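June 10, 2018

I slept badly and got up before the alarm, so I decided to do the medicine bin today and not leave it for the evening before the trip. I have been saying this to myself since my cousin wrote from Trandosside that the room is ready for me. The bus from Judano takes the whole day and the road goes up to 3,000 meters, and my head doesn't like high roads. Last December I traveled there with one old tablet in my coat pocket and I was sorry for it the whole way.

First I wiped the table with a damp cloth and then with a dry one. My mother taught me to do it in this order and I still do it even when there is no dirt. The wood on this table has so many lines that one can lose a small white pill on it, and I did once lose one, and found it after a week under the sugar bowl.

Then I brought everything from the bathroom shelf, from the kitchen drawer and from the bag I carried last winter. I was a little ashamed. There were throat sweets stuck to their paper. There was a roll of bandage which somebody had opened and rolled back the wrong way (it was me). There was a receipt from the D'Souza pharmacy, so pale that I could read only the name of the shop. These things I took away before I began with the good ones.

For the good ones I have the clear plastic bin. I bought it for rice, but it is too low for rice, and I am happy now that I made this mistake, because for boxes it is a very good height. The boxes can lie in it side by side, and the print can be read from the top. What still had to find a place I kept on the left, the Panadol and the small black bottle with the white cap.
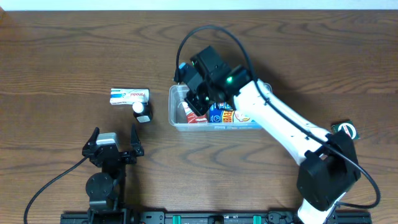 Should medicine stay in its own box when space is short? I keep it in the box, with the paper folded inside, and I take out something else if the bin is full.

I know this because I did the opposite two years ago. I cut the strips apart to make them small and I threw the boxes away, and afterwards I had only silver squares with half of a word on each. I couldn't tell what was for the stomach and what was for a cold. I had to carry all of it back to the pharmacy, where the woman was kind but she looked at me for a long time.

At ten I stopped and made tea. The neighbor's radio was playing that song again with the whistling in it. I wrote my list while I drank, and I copy it here so I will find it next time:

- things for headache, where my hand can reach them first
- things for stomach
- plasters, thermometer, small scissors (scissors go in the big suitcase, I must not forget)
- toothpaste and brush
- the paper with my doctor's telephone number

The toothpaste was a question by itself. It isn't medicine. But if I put it in the washing bag with the soap, it will be at the bottom of the suitcase, and on the first night I will be too tired to open everything. The last time I rubbed my teeth with a finger and went to bed. So I thought it could travel together with the tablets, in the bin, and the bin goes in the shoulder bag which stays with me on the bus.

A new tube costs more up there as well. My cousin says the shop near her asks what it likes, for there is only one shop. I would bring one from here in any case. The blue one was lying beside the bin for most of the morning while I argued with myself about it. 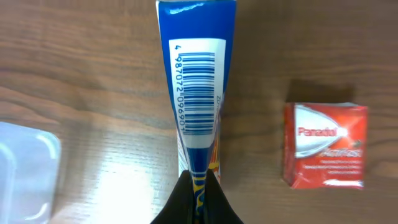

Donnie Geddes wrote back at lunchtime that toothpaste must never go near anything with a printed paper inside, it must have its own bag with a knot in it, and that on the mountain roads every tube opens by itself sooner or later. I had only asked if I could borrow the blue suitcase. But the advice is good, I think. I remember very well the shampoo on my gray sweater, and that cap was closed too, I had checked it.

So I looked for a small bag. I have a whole drawer of bags, and when I need one, each is too big or has a hole. At last I took the one in which my new shower curtain rings came from Flarnelero. It closes with a little press line. I put the toothpaste in, pushed out the air and pressed it closed, and opened it again and pressed it better. It can stay in the bin like this, at the short side, and the brush will go with it.

After this I ate the soup from yesterday, standing. I don't like to sit down at a table that is half cleared, I always begin to move things with one hand and then the soup is cold. It needed salt. I have not cooked well this week.

In the afternoon I did the dates. For each thing I look for the date and I write it again on a piece of tape with big numbers. My eyes were fine for small print until last year. Now I go to the window and hold the thing far from me, like my father did, and I used to laugh at him. Two had to go out. One was a cough syrup which I didn't remember buying at all. I put them in a paper bag by the door for the pharmacy.

The tape doesn't stick well to shiny things. I press it with my thumbnail and one corner comes up again. On cardboard it holds, on anything shiny I should use the marker only, and wait until it is dry before I touch it. I write this down because I will forget it.

Then I thought for a long time about what should be in the pocket of my coat and not in the bin. The headache comes quickly on that road, somewhere after the second bridge, and the man in the next seat is always asleep, so I can't stand up and take down my bag. It should be something flat and small. I had the red Panadol ActiFast there on the table and it seemed to me the right one to keep close.

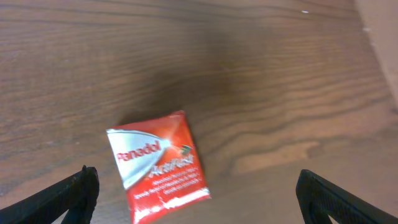

The coat has an inside pocket with a button, and I will use this one, with the ticket in the other so that I don't pull out both together. I tried it with the coat on, in front of the mirror, sitting on a chair like on the bus. My left hand finds the button without looking. The right hand doesn't, the sleeve is too tight.

I must also take water. Last time I bought a bottle at the stop and it was so cold that it hurt my teeth. I will fill my own at home and put it on the floor between my shoes.

The bin closes now. I had to turn one box around, and the plasters went out and came in again. I put the lid on, carried the bin to the chair by the door, and then I wiped the table for the second time today. There was a ring from my tea glass, which came off with a little vinegar.

I still have to answer Donnie about the suitcase. If it has the bad wheel, I would like to know this before I carry it down three floors. And I have to call my cousin and ask whether she wants anything from the pharmacy, because I go there tomorrow morning with the old syrup.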